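Week 6 handout: Domain randomization, and what the Fokberg result does and doesn't show

Read the Sasaki paper before section. Bring the results table.

1. The claim

Ryota Sasaki's group trained a grasping policy entirely in simulation, on 1784 rendered episodes, and ran it on the Fokberg arm with no real data at all. They report 173 successes on the real arm and credit the randomized lighting and shadows. Maybe. The paper has no run with the lighting held fixed, so we can't tell whether the shadows did anything.

Look at how hard the renderer is pushed. The arm is black, the table is bright green, and the shadows have edges you'd never get from an office ceiling light -- a policy could learn to ignore these and still fall over on a soft one.
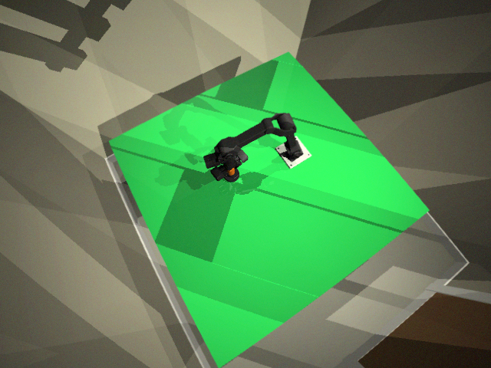
2. What to check in the table

Find the number of real trials. It is 456, and it is in the appendix, not the abstract. Work out the success rate yourselves. Then look at the Gourlay baseline, which got 2 random seeds. I wouldn't bet lunch on a gap measured that way.

3. For section

Write half a page on the one extra experiment you would ask for. "More randomization" is not an experiment. Say what you'd hold fixed and which result would change your mind.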